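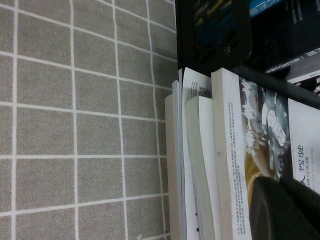 Shelving automation at Drimatum

Shelving automation at Drimatum is the use of robotic arms to sort, straighten and return books and loose papers at the Drimatum reading library in Skaltow. The first arm, a Brikik model, started work in December, and the full service opened to readers on Friday, July 29, 2022. It is best known for what it did to the working day of the library's 15 employees, who helped design nearly every part of it.

Background

Before the change, returns were shelved by hand in two shifts. Staff handled up to 1000 items on a busy day, many of them thin booklets and unbound pages that slump between thicker volumes. Wrist and shoulder complaints were common. Head of collections Tyyne Manninen proposed automating the lowest and highest shelves first, where most of the bending and reaching took place.

Operation

Each arm carries a two-finger gripper and a small wrist camera. It looks along a row, picks out a gap, and slides the item in at low speed. Hardback books are fairly easy. Soft covers and loose sheets are wonderfully hard – a curled page can fold under a finger that would never trouble a stiff board – and the team spent 115 days on paper bundles alone. Items the arm declines go to a tray for a person to place.

Effects on staff

No jobs were cut. Two shelvers, Ximena Lucero and Jolien Willems, retrained as arm supervisors and now teach the system new bindings and paper types, a job Lucero has called "the best puzzle in the building." Others moved to the reading desk, to book repair, or to a popular home delivery round. Evening shelving ended completely.

Some changes were less welcome. Shelvers used to come across misfiled or damaged books by chance, and several missed that. A weekly hand check of 709 shelves was added at their request – it is still done in pairs, with coffee afterward.

See also

Library automation
Robotic grasping
Book conservation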